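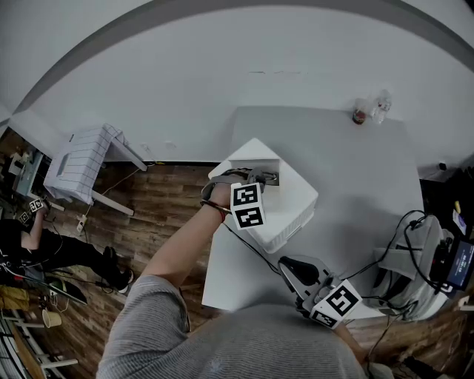 Room safety checklist – sorting table and surroundings

Site: Losville, ground floor, white room
Checked by: Caoimhe Ó Dálaigh
Follow-up by: Jelle Boersma
When: Thursday, before the afternoon session
Marks used: OK, Attention, Fail, N/A

1. Floor and walkways

1.1 Floorboards level, no raised edges or loose ends
OK. One board near the door creaks but does not move when stood on.

1.2 Clear way from the door to the table and back
OK. Width measured at the narrowest point with the door fully open. No change from last time.

1.3 Nothing on the floor where people step
Attention. A white power strip is on the floor by the legs of the small white side table. Its cord is thin and white and runs towards the wall, so it does not stand out much. Fix it along the skirting with clips. Jelle has a bag of clips left over from the Postma job.

1.4 Bags and coats away from the working side
Attention. Grey bag beside the table on the right. Hooks are free in the corridor and there is a shelf under them. Please use those, including for short visits.

1.5 Seated people have their feet out of the walkway
Attention. Someone sitting in the far left corner had their feet stretched out over the floor. Not on the main route to the door, but it is on the way to the side table. Spoken to, no further action.

2. Electrical

2.1 Wall socket undamaged, face plate tight
OK. Low white socket on the right. Plate does not move, no marks or discolouring.

2.2 Leads in good condition along their full length
OK for the leads that could be followed from end to end. See 2.3 for the rest.

2.3 Cables tidy, not looped or tangled
Fail. Black cables in a tangle over the grey bag. Anyone picking up the bag will pull on them. Separate them, coil the spare length and tie it, and keep bags off that spot altogether. Ties are in the top drawer in the office. This was also noted in March and closed, so I am opening it again under the same number.

2.4 Cables across the table top
Attention. One black cable goes across the table towards the right. Acceptable while somebody is working there. It should be laid towards the back when the table is left, and must not hang over the front edge.

2.5 Extension leads not plugged into one another
OK.

2.6 Test labels in date
Not finished. I did not have the list with me. Jelle to do this with the Wetora sheet and write the result in here.

3. Table

3.1 Table steady, does not rock
OK. Leaned on at all four corners.

3.2 Edges and corners smooth
OK. No chips or splinters found when wiped round with a dry cloth.

3.3 Items kept back from the edge
Attention. The hand-held gripper with the black curved handle was right at the near edge, under the person's right hand. Fine while it is held. When it is put down it should go at least 100 mm in – the mark on the underside of the table is no help to anyone, so I suggest a strip of tape on top.

3.4 Drinks kept away from the work and from anything plugged in
Attention. Two small bottles at the far end against the wall, one of them a clear plastic water bottle. They are well back from the basket, but the table is shared with the cable in 2.4. Lids on at all times. Better still, move them to the kitchen windowsill.

3.5 Table load
OK. The limit we use is 28 kg spread evenly and we are nowhere near it.

4. Basket and contents

4.1 Basket whole, no cracked slots or sharp moulding
OK. White plastic, slotted sides. Felt along the rim and the slots by hand with the basket empty, then put the contents back.

4.2 Basket sits flat and does not slide
OK. It was standing at an angle on the near left part of the table. No harm in that as long as the whole base is on the table. If it starts to slip when people reach in, put a mat under it.

4.3 Contents can be reached without stretching
Attention. The small grey object was near the back rim, so the arm has to go forward over the basket to get at it. Turn the basket round, or bring small things to the front before starting. Caoimhe to add a line to the Prirkell work card.

4.4 Nothing sharp, leaking or broken in the basket
OK.

5. People at the table

5.1 Sleeves close-fitting or pushed up
OK. Ribbed sleeve, forearm bare from the elbow down.

5.2 Bracelets, watches and rings
Attention. A thin red bracelet on the left wrist. It lies close to the skin, so the risk of catching on a basket slot is small, but the room rules say wrists should be bare. Reminder given. No need to write it up again unless it is repeated.

5.3 Straps across the hand comfortable, not too tight
OK. Asked, no complaints. Take a break if the fingers tingle.

6. Side table and shelf

6.1 Leaning items secured
Attention. The white gridded board is leaning on the small side table. A knock would bring it down near the power strip. Lay it flat behind the table or fix it to the wall.

6.2 Shelf items stable
OK. One small yellow item on the dark shelf, upper right. Nothing heavy up there, please.

6.3 Screen stable and its lead not under strain
OK. Checked by hand.

Actions

Untangle and tie black cables (2.3) – Jelle, same day
Clip cord to skirting (1.3) – Jelle
Tape strip on table (3.3) – Caoimhe
Test labels (2.6) – Jelle
Board flat or fixed (6.1) – Caoimhe, screws to be ordered if the wall will take them
Work card line (4.3) – Caoimhe

Item 2.3 to be looked at again before the table is next used. The others can wait for the next check. Return the signed copy to the green folder in the office.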